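Sortierboxen Nogueira im Alltag: Erfahrungsbericht

Gekauft habe ich die Boxen von Nogueira im Mai für den Flurschrank. Bestellt wurden 2 Sets, eines für Putzsachen und eines für alles, was sonst im Bad herumliegt. Der Versand mit Trarkport lief ohne Probleme, nur der Karton war viel zu groß.

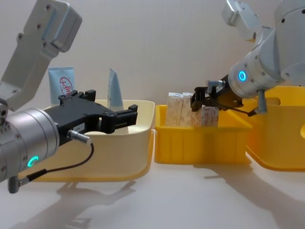 Der Kunststoff ist fest, riecht nicht und lässt sich mit Spülmittel gut reinigen. Filzstift geht mit etwas Spiritus wieder ab. In die Spülmaschine gebe ich die Boxen trotzdem nicht, mein altes Set von Puster hat sich dort nach wenigen Wochen verzogen.

Im Schrank rutschen sie leider. Ich habe Antirutschmatte zugeschnitten und daruntergelegt, seitdem ist Ruhe. 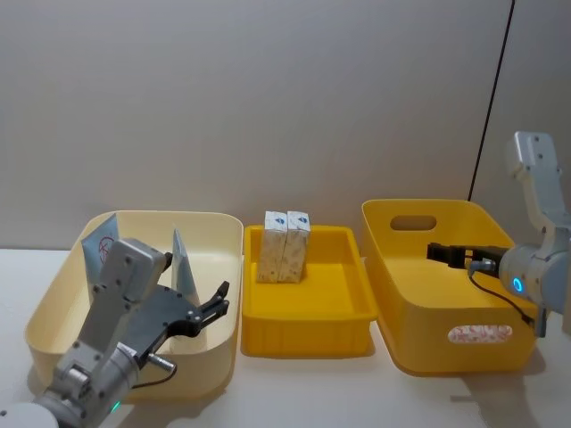
Beim Einräumen hat sich eine einfache Regel bewährt: Schweres nach hinten, Flaches hochkant. Drei Behälter in einer Reihe reichen mir für ein Fach. Für dünne, steife Sachen nehme ich eine breite, flache Wanne mit dickem Rand, darin lassen sie sich schräg aufstellen. Hohe Flaschen kippen in so einer Form eher um.

Rosimeire Medeiros hat im Forum die Boxen von Arnex empfohlen, weil es dafür Deckel gibt. Die habe ich mir angesehen, sie waren mir für das Fach zu hoch. Wer stapeln will, ist dort vermutlich besser aufgehoben.

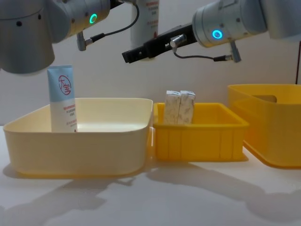

Fazit

Gute Boxen ohne Deckel, stabil und leicht sauber zu halten. Einen Punkt Abzug gibt es für den glatten Boden. Ein drittes Set für die Küche ist bestellt.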